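Palma Shared Desk Guide
Section 4: Floor cables, desk and organizer

Applies to all Henditz rooms with low-pile carpet and Asto desks in the adjoined layout. Read Section 3 (Power) first. Revised November. Questions about this section go to Santino Ledesma.

4.1 Before you start

You will need the following:
Vacuum cleaner with a flat floor head
Hook-and-loop cable ties, 5 per desk
Carpet cable cover, pre-cut
Nellemik cardboard organizer
Blank card slips and a soft pencil

Caution: Shut down and unplug any equipment before moving its cable. Do not pull a cable from the middle to free it.

4.2 Floor cables

1. Clear the carpet between the wall and the desk. Move bags and chairs to the other side of the room.
2. Vacuum in the direction of the pile. On the grey speckled carpet, small screws and staples are hard to see against the flecks. Check by hand along the baseboard before vacuuming.
3. Find both ends of every cable that crosses open carpet. Thin black cables are easily missed where the carpet is darkest, so follow each one along its full length. 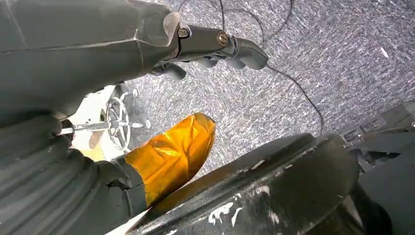 4. Decide whether the cable has to cross the floor. If it can be run along the baseboard, re-route it and tie it every 22 inches.
5. If it has to cross, lay it straight by the shortest path and fit the cable cover over it. Press down both edges of the cover.
6. Coil any spare length at the wall end and tie it once. Do not leave a loop in the walkway.

Note: Adhesive tape is not allowed on the carpet. It leaves residue in the pile, and the cleaning charge is billed to the room.

4.3 Joining the desks

1. Push the second desk section against the first until the tops touch. A visible seam between the two is normal.
2. Check that the tops are level by sliding a sheet of paper across the seam. If the paper catches, turn the adjusting foot on the lower side until it passes freely.
3. Wipe both tops with a damp cloth, then with a dry one. Do not use solvent on the wood-grain surface.

Caution: Do not lift a desk section by the top alone. Two people are required, one at each end.

4.4 Placing the organizer

1. Fold the Nellemik organizer along the scored lines and press the corrugated walls into their slots. The finished unit has two columns of five open-fronted compartments.
2. Stand it on the desk ahead of the laptop position, on the side away from the person seated. Leave room for the laptop lid to open fully.
3. Keep the space beside the organizer for small devices that need to stay out on the desk, such as a portable router or battery. Set labeled devices with the label up so that the code can be scanned without lifting them.
4. Run laptop cables out to the side. Keep attached devices flat on the desk and within reach of the cable without tension.
5. Keep phones and keys out of the compartments while the desk is in use. They belong on the user's side, near the desk edge.
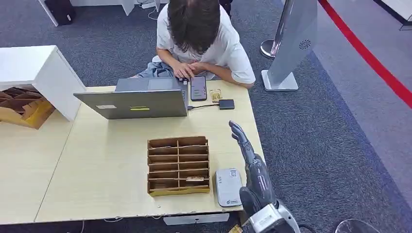
6. Write one card slip for each compartment in use and stand it inside, against the wall. Leave unused compartments without a slip.

Note: The organizer is cardboard. Cups and bottles must be kept on the adjoining desk section. Replace the unit if a wall has softened or a slot has torn; glued repairs do not hold.

4.5 End of day

1. Remove personal items from both desk sections.
2. Unplug chargers at the wall.
3. Check the floor cable cover for raised edges and press them down.
4. Report missing covers or damaged organizers to Eluned Lewis before 5 p.m. Replacements are left in the room the next morning.

For chair adjustment, see Section 5.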